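Planning a Towel-Folding Bench Without Blowing the Budget

So you want a pair of arms to handle the small laundry! I love this stuff, and I've made most of the buying mistakes already, so take these tips before you order a thing.

Start with the laundry, then shop. Write down what you fold in a normal week. If it's mostly washcloths and hand towels, small arms will do. Bath sheets need far more reach and a much bigger table.

Price the whole bench. The arms get all the attention, but the mounts, rails, spare gripper fingers and cable clips add up fast. My first clip and screw order from Bravdale came to $122, and I still went back for more. 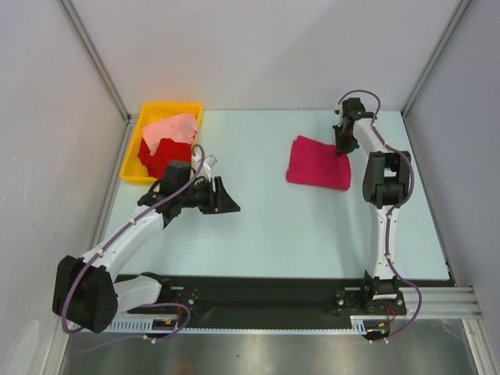
Pick your tabletop color early, too. A plain, pale surface is kind to cameras and to your own eyes, and bright cloths really stand out on it. Skip anything patterned — you'll thank yourself later.

Leave slack in every cable. I add 20 inches to whatever the tape measure says, then clip it along the arm and move the joints by hand through their full travel before powering up.

Keep trays cheap. A shallow plastic one with a raised rim holds a small pile just fine, and you can buy 2 for the price of one fancy bin (I get mine at Zeng).

Set $200 aside for the stuff you forgot. Mine went on a power strip, a better lamp and a second set of fingers.

And buy a stack of matching towels just for practice! Old ones with stretched corners are fun to try once the easy ones go well. Wash the new ones first, as store creases make them fold differently.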